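Speaker notes: Gathering Examples in Simulation
Urton project, methods session, May
Allotted time: the second half of the hour, with questions held to the end

Opening (keep brief)

Good afternoon, and thank you for the invitation to present on behalf of the Urton project. The previous talk dealt with how a policy is trained. My remarks concern the step before that, namely how the examples are produced, checked and stored. The choices made at that stage set a limit on what any later training can achieve.

Slide 1. Scope

Urton gathers examples of short tabletop tasks carried out by a simulated arm. Each example contains two camera streams, the joint positions of the arm, the state of the gripper, and one written instruction. The camera streams are rendered at the same rate as the joint record so that no resampling is needed afterward. As of this month the collection holds 2,175 accepted examples.

Please note for the audience: an example is one complete attempt, from the first command to the last. A single camera view is never called an example in our reports.

Slide 2. How an example is made

An operator drives the arm from a workstation using Mughal, our control software. The operator reads the instruction, carries out the task once, and then marks the attempt as complete or abandoned. Abandoned attempts are kept in a separate store and do not enter the main collection.

Starting positions are drawn at random within limits set by the task file. The operator may not adjust them. In the first version of the procedure, operators were allowed to ask for a new layout, and we found that difficult layouts had almost disappeared from the data. That option was removed.

[Pause. Advance to the two views and allow time for the room to look.]

Slide 3. The dining table setting, close view and wide view

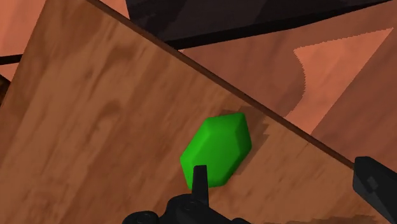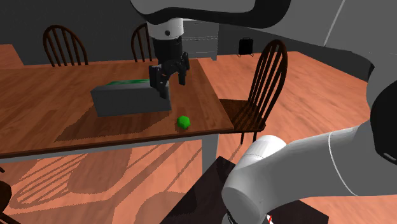

The wide view carries the general layout: the table, the furniture, and the position of the arm over its work area. The close view carries the relation between the fingers and the object, and at a distance that relation takes up very few pixels. In our trials, a policy given only the wide view tended to reach the correct area and then close too early. A policy given only the close view performed well near the object and lost its way when the object left the field of view.

We therefore require both streams. If either is missing or shorter than the joint record, the example is rejected without review.

Slide 4. Acceptance checks

The Judon checker runs overnight and applies 11 automatic tests. Most are simple. It confirms that the files are complete, that the clock runs forward, that no joint exceeds its limit, and that the final state agrees with the instruction. Two of the tests still require a person to confirm the result, both of them concerning contact between the gripper and the table.

Reviewers then read the written instruction against the recording. Wording is a frequent cause of rejection. An instruction such as "move it over there" cannot be used, whatever the quality of the motion. We ask for the object, its color where that helps, and the place where it should end.

Slide 5. Variety

We keep a register of 9 room settings, and each has its own furniture, wall tones and light direction. Light deserves particular mention. Hard shadows change the appearance of a plain object a great deal, and a collection made under one fixed light teaches the policy to depend on it. Operators are assigned to settings in rotation so that personal habits of motion do not become tied to one room.

If asked about rendering quality: shadow edges in the current renderer are coarse. A finer setting is available, but it slows the operator's display, and slower displays led to hesitant motion. We chose smooth control for the present - this will be reviewed when the Wusera machines are upgraded.

Slide 6. Open matters

The first is the balance between operators. A small group has produced a large share of the accepted examples, and their style of approach is easy to recognize in the joint record. A cap per operator is under discussion.

The second is recovery. Operators who miss a grasp often abandon the attempt and begin again, so the collection contains few corrections. We have asked them to continue after a miss whenever the object can still be reached. The task guide has been changed to say so.

The third concerns storage. The close view accounts for most of the volume, and a proposal to reduce its resolution will be tested before any files are altered.

Closing

Copies of the task guide and the list of acceptance checks are available at the desk by the door. Requests for access to the collection should be sent to the Urton office in writing, stating the intended use and the storage space available at the receiving site.

[Questions. Refer any matter of licensing to the office.]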